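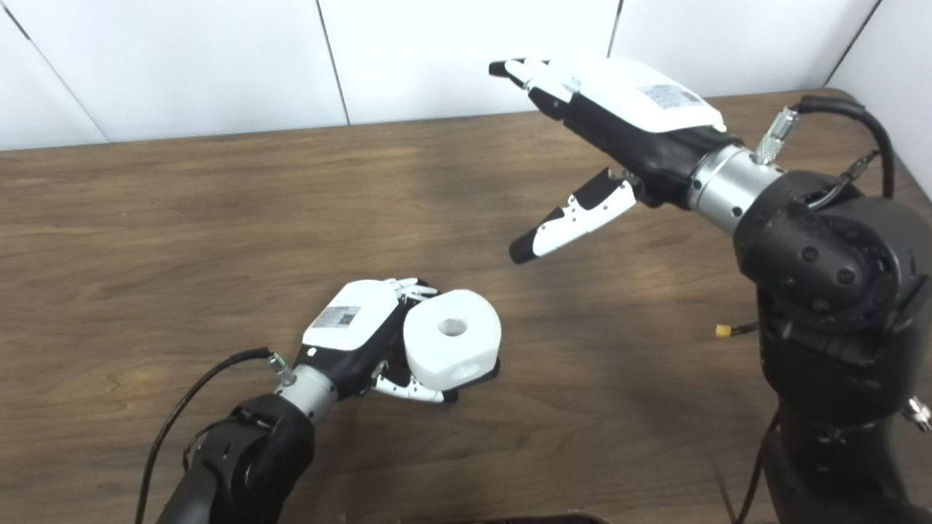
Subject: Re: [workroom] Table finish and wall panels
Date: 5 Sep 2023

On the workroom list, a member wrote:

> We have the same brown wood table in the Podlow room and the top
> is starting to look dull where people lean on it. Did you refinish
> yours or just wax it? Also, are the white panels behind it holding
> up? We are thinking of doing two walls and would like to know
> what they cost before we ask for the money.

We didn't refinish it. I washed the top with a damp cloth and a little dish soap, let it dry overnight, and put on one thin coat of Grasso paste wax with an old T-shirt. Go with the grain. Ours is wavy and has lighter streaks in it, so if you rub in circles the leftover wax shows up in the grain lines. Buff it after 50 minutes. You want a soft sheen in the middle of the table – any more than that and the overhead light gets annoying.

One tin did the whole table with plenty left. I did it in January and again last week.

The panels are the smooth matte white ones from Kumum. We paid 68 dollars a panel and 151 for delivery, which I thought was steep. They wipe clean with water. Don't use the scrubbing sponge on them, it leaves shiny patches and you can't get those out. The seams are thin and gray and they do collect dust, so I run a dry paintbrush down them every couple of weeks.

If you are doing a corner, measure the angle first. Ours isn't square and we had to send one panel back to be recut.

I still have the leftover wax if you want to try it on the underside of yours before buying any. It's on the shelf by the Clultgate entrance, behind the paper towels.

> Also does anyone have the spare key for the supply closet?

Not me. I turned mine in at the front desk.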